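House Rules for Two Arms at One Table

The document that governs the bimanual cells at Mosis is seven pages long and has no title. Staff call it the sheet. It covers who may enter a cell, what may be left inside it, and how two arms are allowed to touch the same object. A revision took effect in September, and laboratories in Tasville and Trilholm have started working from copies.

Most of the text concerns shared volume, the region above the table that both arms can reach. Earlier drafts required the arms to take turns in it. That rule was easy to verify and ruled out most of the useful work, including handovers, cap removal and any task in which one gripper steadies what the other one moves. The current version permits simultaneous entry under a speed limit of 200 millimeters per second at the fingertips, dropping further once both grippers hold the same part.

"A collision between two slow arms costs you a finger linkage," says Teresa Sikora, who edited the revision. "A collision between two fast ones costs you a gearbox, and you may not find out until the next calibration." 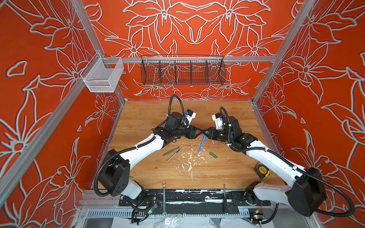
Two grippers meet over a blue pen. Pencil-like tools and a tape measure lie on the same table.

Loose items get a section of their own. Anything on the tabletop must either belong to the task or appear on a written list of permitted distractors. Tools used for maintenance are treated separately: they are logged in and out, and a cell with an open log entry may not be started in automatic mode. Pointed objects are allowed provided that the planned path keeps the tip directed toward the table or away from the open side.

Cabling rules are stricter. Each conduit needs enough slack for the full range of its arm, and the slack must be checked with both arms at their limits together. Iwona Cieślak, who maintains the cells, wanted the check done every 300 operating hours. The revision adopted her figure.

Surface condition was the point most argued over. Weronika Górecki wanted stained or worn tabletops replaced on a schedule. Johanna Marti objected that a marked surface is closer to what the arms will meet in ordinary workshops. The sheet now allows paint and scratches but bans any residue that changes friction under a part.

Enclosure walls may be of any color or pattern, provided that the choice is recorded with each session. A change of panel counts as a change of cell, and the vision checks are repeated before work resumes.

The next revision will deal with emergency stops. At present one button halts both arms, which can leave a shared part clamped between them. Nikola Zawadzka is testing a release sequence at the Wróbel site, and 2 of the cells there are reserved for it.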